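Triveleck Elbow Sleeve: Review After One Season of Throwing

Last updated: 11th October
4 min read

I play third base in an amateur league for people over forty, and my throwing elbow is the weakest part of my body. Two years ago the doctor told me the tendon was irritated and would stay like this if I kept throwing without support. I did not want to stop. So I bought sleeves, first the cheap ones from the pharmacy, then a better one from Prokimo, and last spring the Triveleck, which is the subject of this review.

I paid for it myself. Nobody sent it to me.

The Triveleck is a knitted sleeve with a soft gel ring at the outside of the elbow and one strap that closes below the joint. It comes in four sizes. The size chart asks you to measure your arm in two places, and I advise you to do both measurements, even if you think you know your size from another brand. In Prokimo I wear a large. In Triveleck I am a medium, and the large which I ordered first slid down to my wrist during the warm-up. The exchange was without problems, but I missed two games with it.

Putting it on is not so easy. The fabric is tight at the upper end, and if your arm is already warm you will have to pull for some time. After a few weeks it became softer. My advice is to put it on at home, before you drive to the field.

Now the throwing. From third base the long throw to first is the one that hurts, and this is where I felt the difference. With the Prokimo I had good pressure but I could not fully extend the arm, so my throws went low and the first baseman complained. The Triveleck lets the arm go straight. I kept a small notebook through the season and wrote down 400 throws in practice, always with a mark for pain or no pain. In the first 100 I made many marks. In the last 100 I made very few. I also did my exercises at home during these months, so I cannot give all the credit to the sleeve.
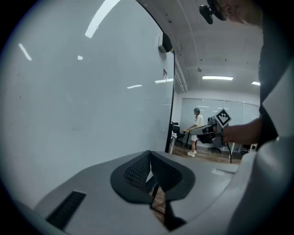
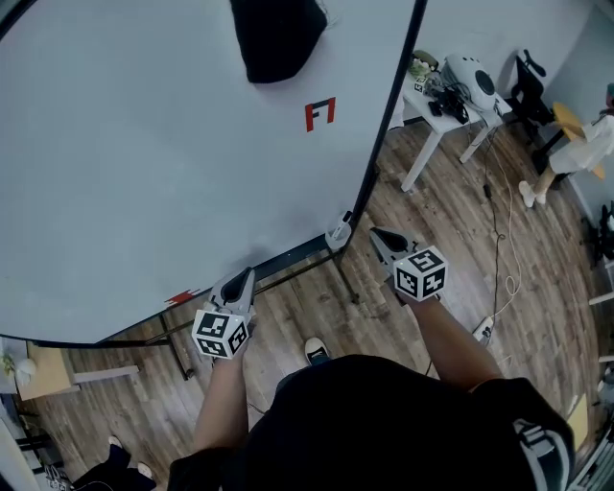
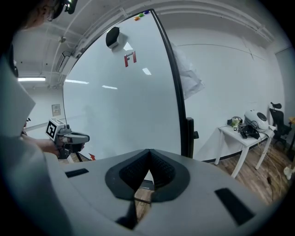
The strap is the part I like least. The closing material collects dust and small grass, and by the middle of summer it did not hold as strongly as before. I cleaned it with an old toothbrush and this helped for some weeks. A teammate uses the Vasilakis sleeve, which has no strap at all, and he is happy with it -- but his problem is in the upper arm and he plays in the outfield, so it is difficult to compare. I tried his for one practice. It was more comfortable than mine when I was sitting on the bench, and it gave me less support when I threw.

Heat is another question. On the hottest afternoons I had a red ring on my skin where the gel sits. It went away in an hour or so. If you have sensitive skin, please try it first for a short time. I wash the sleeve by hand with mild soap after every second game and let it dry in the shade. The color has gone a little, and one seam near the top has a loose thread that I cut with scissors. It did not open more.

For batting I take it off. The ring presses when I bend the elbow deeply, and my swing became short. Some players will maybe not notice this. There is time enough between innings if you are not first in the order, but twice I had to run to the plate with the sleeve still on, and both times I hit a weak ground ball. It can be a coincidence.

I should say something about the price also. It costs nearly double what I paid for the Prokimo. If you throw only on weekends and feel a little tired afterward, I think the cheaper one is enough for you. If you have real pain on the long throw, as I had, the extra money is reasonable. Do not buy it in place of going to a doctor, though.

Kukalance has announced a sleeve with a similar ring which should come out in November. I will probably buy it for the winter indoor practices, mainly to see whether they found a better way to close it. Until then I stay with the Triveleck, size medium, with a toothbrush in my bag.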